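Flat work: Hajnalka Hegedűs on surface wear

13/08/2023

Hajnalka Hegedűs has spent most of her working life measuring how sheet materials age. She runs the surface testing section at Vendeck, a small materials laboratory in Felomcombe, where the samples are mainly desk coverings, bench mats and floor sheet. We spoke to her about why dark matt finishes are so difficult to grade.

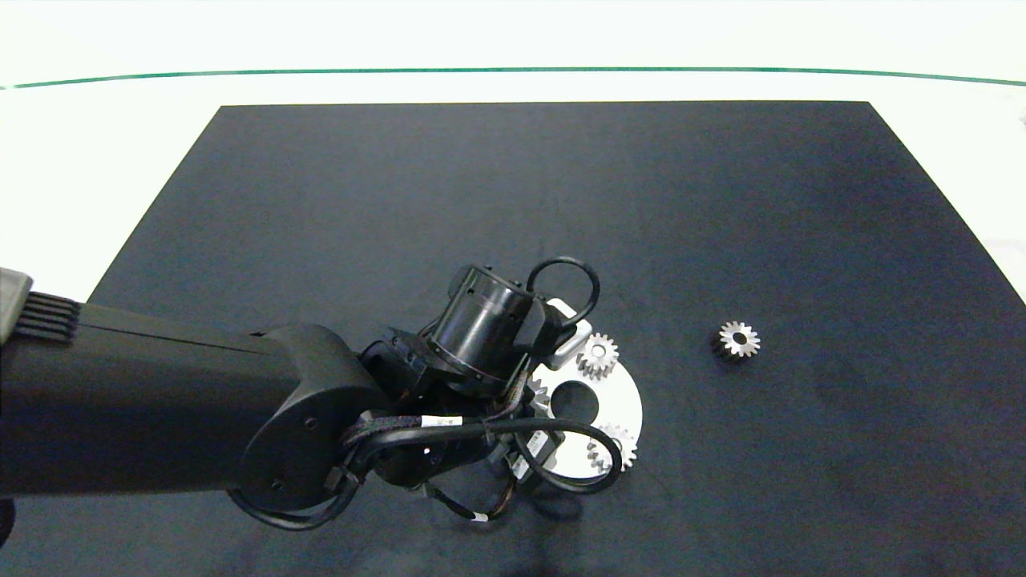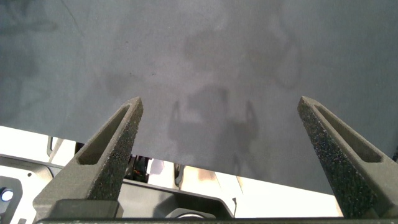

Dark covering on a white tabletop, first picture; grey sheet with faint blotches, second picture.

"The trouble is that people grade by eye and then argue," Hegedűs said. "A gloss meter gives you a number, but on a matt surface the reading is very low to begin with. A small change is hard to separate from the error of the instrument."

Her section reads matt samples at an angle close to the surface, where differences are larger. Each sheet is read at 20 points, and the results are kept as a full set. An average, she said, hides the patches that customers complain about.

Cleaning causes more of these patches than rubbing does. "Skin oil fills the fine texture. Then somebody wipes it with too little water and moves the oil sideways. The material is sound, but it looks worn." Her standard method is to clean half of every returned sample before any reading is taken. If the two halves then differ, the fault is recorded as soiling.

The largest job so far came from El Sherbiny, a supplier of office fittings, which sent 29 sheets from one batch after complaints of fading. Only 2 showed a real loss of colour. Both had been stored against a window.

Hegedűs is less certain about abrasion. The usual wheel test ends at a fixed count, and she thinks the count is often chosen for convenience. One sample in the Simau series was run to 1101 turns after a counter was reset wrongly. "We kept the result. The curve had gone flat well before that, so the extra turns told us something about where to stop."

Asked what buyers should request, she gave a short list: the angle of the reading, the number of points, and the state of the sheet when it was read. Thickness matters less than is generally believed, in her view, once the sheet lies flat.

The section will repeat the storage trial in September with the lamps set lower. Temperature in the cabinet will be held at about 20 degrees, and the sheets will be turned once, halfway through.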